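**Tray sorting for the July demo: who's teaching grasps this way?**

**wistodska_club** · 22/06/2023

Our club finally has both arms talking to each other and I'm so happy! The task is picking up the black shoe-shaped trays from the yellow shelf and putting them back in order. We have 40 practice runs logged. Left hand goes for the rim, right hand stays open and low until it's needed.
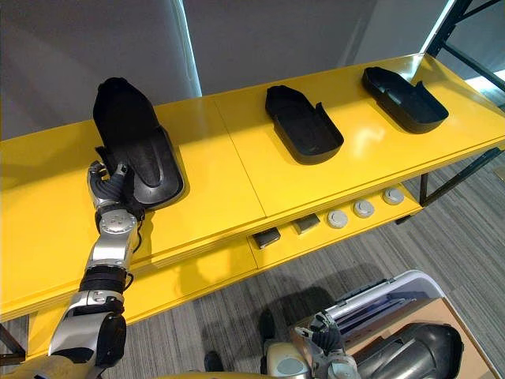

My question is about the approach. We've been coming in from the side and curling the fingers over the rim, and 27 of those runs were clean. The other 13 slid. Would you change the grip or the path?

**Dakside14**

Path, every time. Slow down over the last bit and let the fingers settle before you lift. We did that at Nakamura last season and it was a huge jump (and way more fun to watch).

**statwood_kid**

I disagree with Dakside14. Slowing down just hides a bad grip. Get the thumb under first, then close the other four. Also, are you logging finger force at all? If the pads don't land flat you'll slide at any speed.

**wistodska_club**

No force logging yet, it's on the list for the next meeting. But I went back to the wrist camera, and the fingertip pads do point different ways when the hand is near the shelf edge. 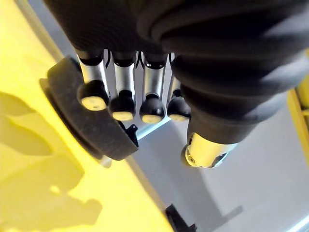 *wistodska_club*

So maybe you're both right? I'll try thumb first for 14 runs, then the slow path for 14 more, and post the numbers.

**Dakside14**

Fine, but keep the same start pose for both sets or I'm going to argue with the results!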